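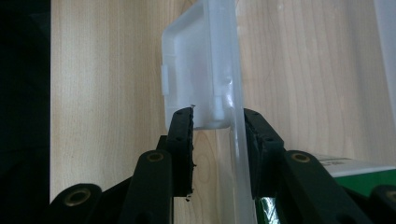
Naomi Khaemba wants the latches checked before the lids from now on, and she wants it written on the sheet so the next person doesn't skip it. Fair enough, Naomi! I've moved it to the top. Her point was that a lid can look perfectly shut with a bad latch, and then you pick the box up by the lid and everything lands on your feet.

Storage box check, kitchen and craft room
Date: 2018-09-26
Checked by: Jouko Hirvonen
Sheet no. 217

My comments are after each line. Sorry in advance, I tend to ramble (you all know this by now).

1. Latches and tabs
Open and close each one twice. Look for white stress lines where the plastic bends.
Result: OK, with one to watch.
Comment: The Donico boxes are fine. One of the Likden boxes has a latch that clicks on the second try but never on the first, so I put a strip of green tape on it. Please don't peel the tape off, it took me ages to find the roll.

2. Lids
Press all the way around. The lid should sit flat with no rocking.
Result: OK.
Comment: I mixed up two lids myself and spent a while blaming the box. The Toivonen lids will go onto a Likden box if you push hard enough - they just won't stay there. Keep them with their own boxes.

3. Corners and side walls
Run a thumb along the edges, inside and out. Any crack that catches a fingernail means the box comes out of use.
Result: One out of use.
Comment: The big Zornavitz box from the bottom shelf has a crack at the back corner. I suspect it was the flour, which really is too heavy for that box. It's by the back door with a note on it, so don't refill it!

4. Contents
Nothing sharp stored loose. Nothing sticking up against the lid.
Result: OK. 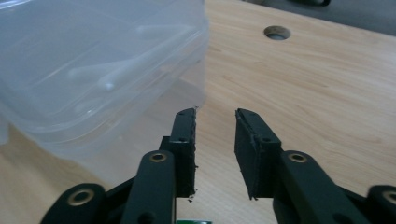
Item 4. Closed box on the tabletop, something white and long showing through the cloudy plastic.

Comment: I like the cloudy boxes for exactly this, you get a hint of what's in there before you open it. It's only a hint though, so the label rule still stands. Anything long should lie down flat or slantwise so the lid can close without a fight. Naomi asked whether the vegetable peelers count as sharp. Yes, they do, and they go in the drawer with the knives.

5. Labels
On the short side, facing out, readable from where you stand.
Result: Needs work.
Comment: Half of them are on the lids, where you can't read a thing once the boxes are stacked. I redid the craft room ones and ran out of labels before I got to the kitchen. The order number for the refills is 2766 if somebody is going by the store before I do.

6. Stacking and shelves
Heavy boxes low, no stack higher than your shoulder, nothing hanging over the front.
Result: OK after moving a few.
Comment: The button box weighs nearly 1000 grams and was living on the very top, right over the door. It's on the second shelf now. I also turned the stacks so the latches face sideways - less snagging on sleeves when you walk past.

7. Cleaning
Warm water and a soft cloth, lid off until dry.
Result: Kitchen done, craft room not done.
Comment: No scouring pads, please. They leave scratches that I then have to squint at under item 3.

Still open: replacement for the Zornavitz box, kitchen labels, craft room cleaning. Next check is in November and it's Naomi's turn. The blank sheets are in the folder marked 1048.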